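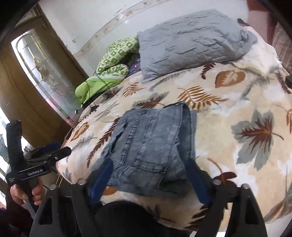
발표자 노트 / 집에서 모은 양손 그리퍼 시연으로 옷 개기 배우기

(1번 슬라이드, 인사)
안녕하세요, 오늘 점심 직전 시간이라 다들 배고프실 텐데 와 주셔서 감사합니다. 저희 프로젝트 이름은 Millet이고, 같이 작업한 Zachary Morin은 뒤쪽에 앉아 있습니다. 정책 학습 코드 질문은 저보다 이 친구한테 하시는 게 빠릅니다. (손 흔들게 하기)

(2번, 왜 옷인가)
저는 청바지를 정말 좋아합니다. 연구 대상으로요! 수건은 어느 쪽을 잡아도 비슷한데, 청바지는 허리 쪽이 두껍고 솔기가 뻣뻣하고 주머니 부분에서 천이 겹치죠. 손가락이 2cm만 옆으로 가도 천이 한 겹 잡히느냐 두 겹 잡히느냐가 달라집니다. 게다가 침대 위에서 개면 바닥이 푹신해서 누르는 대로 꺼집니다. 실험실 책상에서 잘 되던 정책을 이불 위로 옮겼을 때 얼마나 처참했는지는 조금 뒤에 영상으로 보여 드리겠습니다.

(3번, 수집 방법)
사람이 손에 그리퍼를 하나씩 들고 평소 집에서 하듯이 옷을 갭니다. 로봇 팔은 수집할 때 안 씁니다. 손목 시점 영상과 그리퍼 궤적, 벌림 폭만 기록하고 학습은 나중에 따로 합니다. 여섯 달 동안 집 17곳에서 시연 2,343개를 모았습니다. 이불 무늬도 제각각, 조명도 제각각이에요. 창문 쪽이 하얗게 날아간 영상도 버리지 않고 그대로 넣었습니다.
※ 여기서 물 한 모금. 숫자는 천천히 말할 것.

(4번, 핵심 아이디어)
제일 신나는 부분입니다. 처음에는 시연 전체를 통째로 모방하게 했는데 접는 선이 계속 밀렸습니다. 그래서 두 그리퍼의 역할을 구간별로 나눠 표시했어요. 한쪽이 천을 집어 옮기는 동안 다른 쪽은 누르고 있는지, 비켜서 기다리는지. 라벨은 이 세 가지뿐입니다. 집기, 누르기, 대기. 이것만 넣어도 한 손이 다른 손을 방해하는 동작이 눈에 띄게 줄었습니다. Zachary가 새벽에 결과 그래프를 보냈을 때 축을 잘못 그린 줄 알았습니다.

(5번, 비교)
Surkoseck 데이터는 책상 위 수집이고, Wemside 데이터는 저희처럼 집에서 모은 것입니다. 같은 모델, 같은 학습 시간으로 비교했습니다. 책상에서는 차이가 거의 없고 침대로 가면 확 벌어집니다. 표는 길게 읽지 말고 마지막 줄만 짚기. 무늬가 큰 이불에서 옷 경계를 헷갈리는 문제는 두 쪽 다 있습니다. 큰 잎 무늬 같은 것은 특히 천 가장자리와 비슷하게 보이거든요.
영상 재생 (소리 끄기). 웃음이 나오면 잠깐 기다리기.

(6번, 안 되는 것)
니트는 아직 못 합니다. 늘어나는 천은 들어 올리는 순간 모양이 바뀌어서, 접는 위치를 다시 잡아야 하는데 지금 정책은 그걸 못 해요. 뒤집힌 바짓가랑이도 마찬가지고요. 두 그리퍼가 아주 가까워질 때 서로 시야를 가리는 문제도 남아 있습니다. 이 부분에 아이디어 있는 분은 꼭 저를 붙잡아 주세요. 진심입니다.

(7번, 다음 계획)
12월까지 Vesitia라는 평가 도구를 정리해서 공개하려고 합니다. 접힌 결과를 위에서 보고 점수를 매기는 도구인데, 사람마다 '잘 갰다'의 기준이 이렇게 다를 줄 몰랐습니다. 저희 팀 안에서도 바지를 반으로 접느냐 세 번 접느냐로 한참 다퉜어요.

시간이 남으면 예비 슬라이드의 누르기 구간 영상 보여 주기. 없으면 바로 질문 받기.
예상 질문: 힘 센서는 썼는가 → 안 썼음, 벌림 폭으로 대신함. 시연자 교육은 → 짧은 연습 후 바로 시작.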